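Kamgate Garage Help > Engine & Fuel > Carburetors

Bog off idle after intake swap, jets didnt fix it

Posted by Desta Seyoum, 10 October 2020

Hi all. Small block in a street car, mild cam, 4 speed. Swapped the old dual plane for a Donley single plane over the summer and ever since then it falls on its face when I stab it from idle. Roll into it slow, fine. Stab it, big hole, then it catches and goes like crazy.

Carb is a double pumper I bought used at a swap meet. Idles at 800, a little rough, can smell it in the garage. Things I already did: bigger primary jets (no change), bigger again (no change, worse mileage), new plugs, timing checked with a light. Float levels look right through the sight holes. No vacuum leak that I can find with carb cleaner around the base.

Guy at the parts counter says the carb is too big and I should buy a smaller one. Don't really want to spend that. Is it the carb or is it me?

Lemlem Gidey

Stop changing jets. Main jets do nothing for a bog off idle, you're not on the mains yet when it happens. Put the original ones back in before you forget what they were.

Look at the accelerator pump first. Engine OFF, air cleaner off, look down the primaries and have someone barely crack the throttle. Fuel should come out of the squirters the instant the lever moves. Not a moment later, instant. If there's a delay your pump arm is loose. Adjust the bolt with the spring on it till there's no slack at idle, then check at wide open that the arm still has a little travel left. Feeler gauge for that part. If you bottom the diaphragm it will tear and then you're buying one.

Then squirter size. Single plane has a weak signal down low compared to what you took off, the air shows up before the fuel does. So you need more shot and sooner. Go up 2 or 3 sizes on the primary side only, one size at a time, drive it between each. Black puff out the tailpipe when you stab it = too far, come back one. No puff and still bogs, keep going. If the squirter gets big and it still runs out of shot halfway thru, then you change the pump cam, not before.

Also, where are your throttle blades sitting at idle? Flip the carb over and look at the transfer slots. You want a little square of slot showing under the blade. If somebody cranked the idle screw way in to keep it running with a cam, the slots are all uncovered, it idles rich (you said you can smell it) and theres nothing left to cover the tip in. That's half of the bogs people post here. Fix is to close the primaries down to the square and open the secondaries a touch with the little stop screw underneath to get your idle speed back. Then redo mixture screws with a vacuum gauge, highest steady reading.

Do the slots before the squirters. Should of put that first, sorry, typing on a break.

Abhishek Srivastava

Carb is too big. Had the same thing, put on a smaller one from Ayele, gone. Life is short.

Marcelino Bezerra

Not too big, don't listen to that. Lots of us run that size on the street. Mine bogged the same way and it was the slots plus a power valve that was wrong for my idle vacuum. Check yours warm, in neutral. Rule I use is half of the idle vacuum reading, so if the gauge says 10 you want a 5 stamped on it or close. Swap meet carb could have anything in there, or a plug.

Write down everything stock before you touch it. Jets, squirters, cam color and which hole. I didnt and spent most of December guessing. Use the reusable gaskets too, the paper ones come off in crumbs and the crumbs go in the metering block. 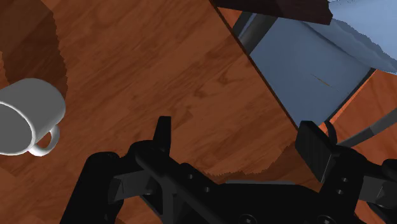 Zewditu Abera wants to know if any of this changes with a vacuum secondary carb, same intake, automatic. Slots and pump arm, no, same deal. You only have the one pump so the squirter matters more. If it stumbles later, when the back side opens, then its the secondary spring, go one stiffer.

Desta, post back what the slots look like when you pull it.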